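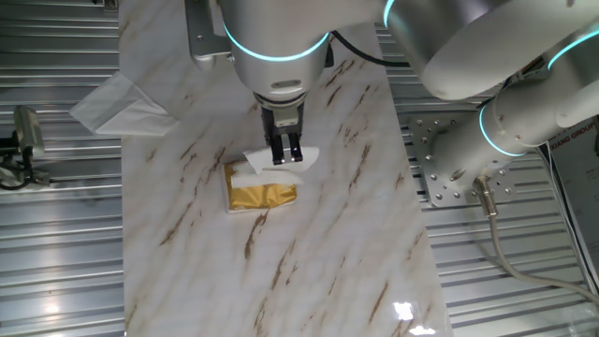 *Tampo branco de acabamento brilhante, com veios castanhos e manchas em bege suave.*

# Perguntas frequentes sobre tampos de pedra e de imitação de pedra

A Nernico responde aqui às dúvidas que chegam mais vezes à loja e ao serviço pós-venda. As respostas aplicam-se a mesas, bancadas de cozinha e móveis de casa de banho.

## Escolha do material

**Qual é a diferença entre mármore natural e uma superfície com padrão de mármore?**
O mármore é cortado de um bloco e não há duas chapas iguais. Nas superfícies com padrão, o desenho é impresso ou moldado e pode repetir-se. O mármore é poroso e reage aos ácidos. A cerâmica e os compactos resistem melhor às nódoas, mas uma lasca na aresta nota-se mais.

**Posso escolher a posição dos veios?**
Na pedra natural, sim. Marque uma visita ao armazém e o Wyn Dafis mostra-lhe as chapas disponíveis. Na gama Morgan o desenho é fixo e só se pode pedir a rotação da peça.

**Brilhante ou mate?**
O brilhante limpa-se com mais facilidade e mostra mais as dedadas. O mate disfarça riscos finos, mas retém gordura junto ao fogão.

## Limpeza

**O que devo usar no dia a dia?**
Água morna, detergente neutro e um pano de microfibras. Seque no fim para evitar marcas de calcário.

**Posso usar vinagre ou limão?**
No mármore, nunca. O ácido deixa uma mancha baça que só sai com novo polimento. Na cerâmica não há problema, desde que enxague a seguir.

**Entornei vinho ou café. E agora?**
Absorva com papel, sem esfregar, e lave com detergente neutro. Se a nódoa persistir no mármore, aplique a pasta Drotum, cubra com película e deixe atuar durante a noite.

**Com que frequência se aplica o impermeabilizante?**
2 vezes por ano nas cozinhas, uma vez nas restantes divisões. Deite umas gotas de água na pedra: se escurecer em poucos minutos, está na altura.

## Uso

**Posso pousar tachos quentes?**
Use sempre uma base. O choque térmico pode abrir fissuras, sobretudo junto ao recorte do lava-loiça.

**Posso cortar diretamente no tampo?**
Não. A faca risca o mármore e a cerâmica estraga o fio da faca.

## Encomendas e garantia

**Quanto custa a medição?**
100 euros, descontados na fatura final se avançar com a encomenda.

**Quanto tempo demora a entrega?**
34 dias a contar da aprovação do desenho. Em agosto a oficina fecha e o prazo fica suspenso.

**Quem faz a montagem?**
A Prastance, com equipa própria. O acesso por escadas acima do segundo andar é orçamentado à parte.

**O que cobre a garantia?**
Defeitos de fabrico e de colagem. Ficam de fora manchas, riscos e pancadas. Os pedidos são tratados por Inès Maillard e devem incluir o número da fatura.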